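Speaker notes – Table coverings for small-object work
Pretby session, afternoon slot, 28 minutes plus questions

Opening. Give name, thank Siv Holmgren for the slot. State the scope: cloth on a flat table, nothing about the table itself. Anyone who wants the part on clamps and edges should ask Garnet Landry, who covers it after the break.

Slide 1. Why cover at all. Bare tops reflect the overhead lights, and small parts slide and roll. A cloth deals with both, at the price of folds. Most of this talk is about folds.

Slide 2. Colour. Three cloths were compared at Kaltovon: white, black, blue-grey. White shows every mark by the second week. Black hides black parts, and plenty of ours are black. Blue-grey was kept. Mention that Jinfeng Zheng preferred a green and has the swatch with him if anyone wants to see it.

Slide 3. Folds. Leave this up for a full minute and let people look at the cloth before speaking.
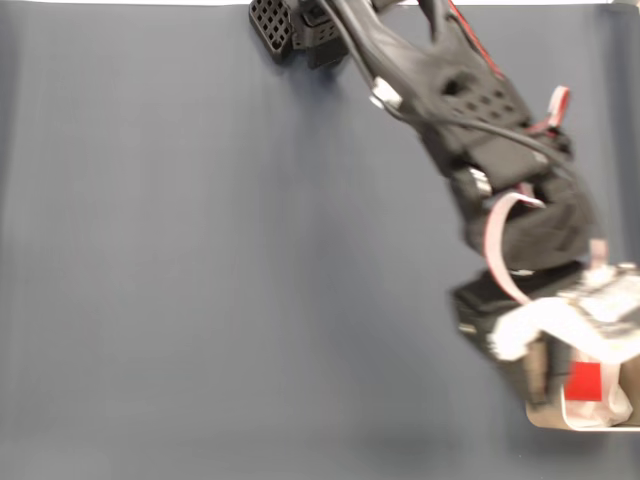
Issue 3, p. 28

Point to the faint vertical folds first. They are soft, and the shade changes only gently across them: slightly lighter towards the left, darker towards the lower middle. Then the thin pale strip along the very top, where the fabric ends. Ask the room whether they would accept this surface. Expect a split. My own answer is yes for anything larger than a coin, no for washers and pins.

Slide 4. Pressing. Iron on the reverse, medium heat, then hang over a rail overnight – do not fold again. Store on a tube. The Bouchard rolls come with a cardboard tube that is too narrow; use a wider one. We cut ours to 300 mm longer than the top, which leaves enough to tuck under at each end.

Slide 5. Wear. A cloth was retired after 500 placements or when a pulled thread could be felt with a fingertip, whichever came first. Keegan Perron kept the log. Lint was a bigger nuisance than wear. Roller at the start of each shift, again after lunch.

Slide 6. Lighting. Skip if past the 20-minute mark. One lamp low at the side makes a shallow fold look deep; two lamps at opposite sides flatten it. Pollonia staff will ask about daylight. We kept the blinds down and did not test it.

Questions likely: washing (cool, no softener), static (some, in November, with the heating on), price (refer to Sylvie MacLeod, who holds the order sheets).

Pass the two offcuts round from the left-hand side and collect them at the door.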